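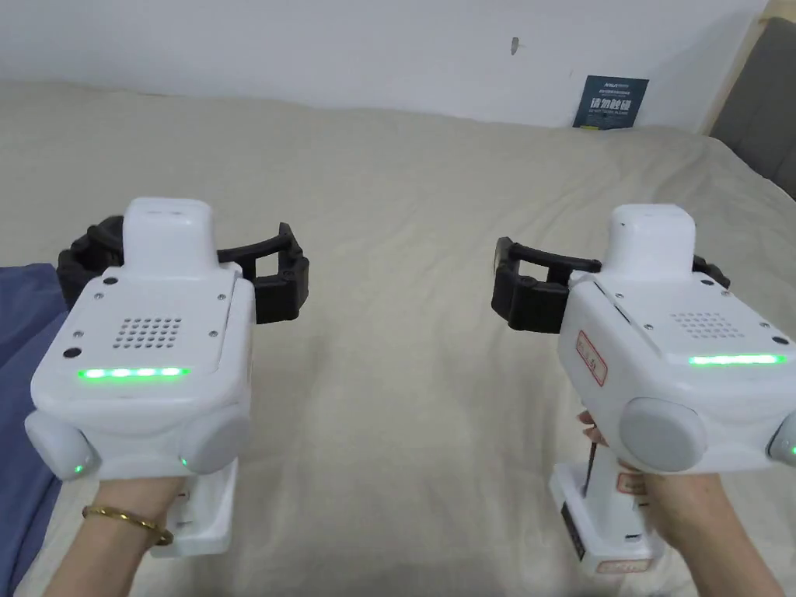
## Ilie fitted sheet – pale beige

Back in stock since February. Same sheet, same cotton, new elastic. The old elastic was the thing everyone wrote in about, so we switched suppliers and it goes all the way round now, not just at the corners.

Color is a pale beige. Warmer than our Chalk, a lot lighter than Oat. If you're trying to match it to pillowcases you bought from us before last year, order a swatch first, the dye lot moved a little.

### Quick specs

- 100% cotton percale, crisp side, not silky
- Twin, full, queen, king
- Deep pocket, fits mattresses up to 11 inches plus a thin topper
- Sold as a single sheet. Flat sheet and cases are seperate
- Sewn in our Venddale workroom

### Washing

Warm wash, low tumble. Take it out while it's a tiny bit damp and put it straight on the bed – creases mostly pull out on their own. No bleach, it goes yellow. Shrinks a little in the first wash, we cut for that, so it will feel big out of the bag.

### Getting it on

Label goes bottom right corner, foot of the bed. Do the head end first, then the opposite corner at the foot. King size is easier with 2 people but Luminița in the workroom does it alone in no time, so.

### Stuff people ask

**See-through?** On a white mattress no. On a dark or striped one, a bit. Put a protector under.

**Does it pill?** Not so far on ours. The brushed version did, we stopped making it.

**Adjustable beds?** Yes, get the corner straps too. Pack of 4 in the extras section.

**Can I get a custom size?** Email Doaa Belhaj with length, width and depth. Allow 3 weeks. Custom ones can't be returned, sorry.

### Shipping and returns

Orders in before noon go out same day. Unwashed sheets can come back for a refund, washed ones only if theres a fault – seam gone, elastic gone, that kind of thing. Send a photo of the label along with the bad bit.

King is low right now, next batch being cut. Other sizes fine.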